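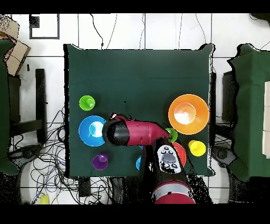
Unit 3: Color Names and Everyday Objects

Course: English for Daily Life, Zindik Evening School
Handout for September 9, 2025

Purpose of the lesson

In this unit we study how English speakers join a color with the name of a thing. In many languages the color comes after the noun. In English it comes before: a blue bowl, a yellow cup. The color word does not change for the plural. We say "green cups", never "greens cups".

Light, dark and pale

To make a color more exact, put a short word in front of it. "Light blue" and "pale blue" are close in meaning, but "pale" suggests that the color is weak. "Dark" is used with most colors, but "dark yellow" sounds strange to many people. They may say "mustard" or "gold".

Names taken from food and plants

Orange, lime, plum, olive. These words were names of fruits first. When two words stand together before a noun, we often write a hyphen: a lime-green cup. After the verb the hyphen is usually dropped: the cup is lime green.

Order of words

Size comes before color: a large orange bowl, a small purple cup. Material comes after color: a red plastic bowl. Learners often exchange the last two, so please read your sentences aloud before you hand them in.

Homework

Read the short text "The Kitchen in Potley" and underline every color word. Then describe one shelf in your home in 60 words. Use "light" or "dark" at least one time. Bring the page to the next class, with your name at the top.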